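The Toy Kitchen Arm: Your Questions

Posted by Yareli Quintero, July 13, 2019

I keep getting the same emails about the arm and the play kitchen, so I'm putting the answers in one place. Write to me if yours is missing!

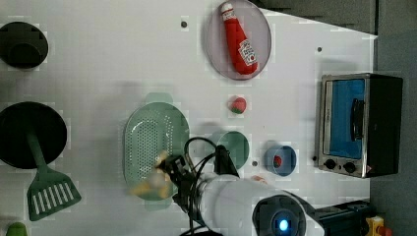 Where does this thing live?

In the back corner of the Grikwood shared workshop, past the laser cutter. I rent a bench there and the arm sort of took over. If you're a member, come by and say hi, just don't lean on the table (I'll explain further down).

Did you build the arm yourself?

No, I bought it used. What I built is everything else: the table, the mount, the power box and all the software, which I call Lunell. My first try at a homemade arm was a pile of hobby servos that shook so badly it couldn't hold a spoon. I learned a lot from it and I don't miss it.

Why toy food?

It's light, it's cheap and it comes in awful shapes! A strawberry rolls off when you breathe on it, and the ketchup bottle is long and slippery and never wants to lie the way you'd like. Wooden blocks got boring after a week. Plus I can drop a toy toaster oven on the floor and nobody has to call their insurance.

How do you tell it what to do?

Mostly I move it by hand through a task and record the joints, then Lunell plays it back and tweaks the end of the path. "Take something out of the colander" was the first task I got going, back in February. Moving things between the bowl and the plates came next, and I'm still fighting with the oven door.

What's the hardest piece?

The colander, hands down. The sides get in the way of the fingers, so the arm has to come in steep, and if I'm off by a little it pushes the whole thing across the table. I've tried 5 different approach angles and I like 2 of them.

Why is the tabletop white?

Color contrast, and it was the panel I had. The screw holes are left over from an older mount that I put in the wrong place. I keep meaning to fill them.

Is it safe to be near?

I run it slow, and the stop button stays where I can slap it without looking. House rule: if the arm has power, hands stay off the table. Leaning on it also shifts everything and then I have to calibrate again, which takes me 10 minutes and makes me grumpy.

What about the cables?

I know, I know. They loop over the arm and they're ugly. I tried tying them down tight and one pulled loose at full reach, so now they get slack. A printed clip is on my list.

Can I get the code?

Yes, once I clean it up. Ask me at the workshop and I'll copy you the messy version.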